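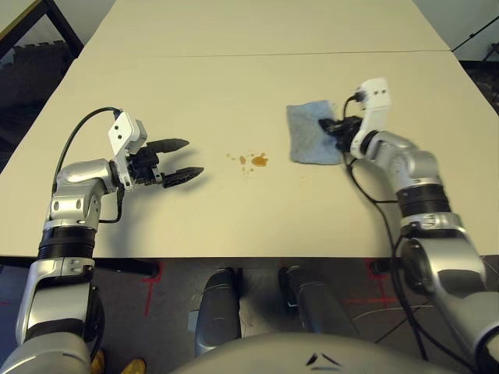
Last edited in July, 18:33

lahcen_ab
Brown spill on a cream table, two sections with a seam. Dry cloth first or damp? Pale blue cloth here.

Romenari
Dry. Blot, then damp with one drop of dish soap. Work from the outside in and stay off the seam.

d_wyss
Disagree. A dry cloth drags anything sugary. Damp from the start, 3 passes, refold each time.

Romenari
Dragging comes from wiping. I said blot.

lahcen_ab
Does the blue dye transfer?

d_wyss
Test a corner. I use white for that reason.

Flerkora
Either order works if it's fresh. Keep water out of the joint.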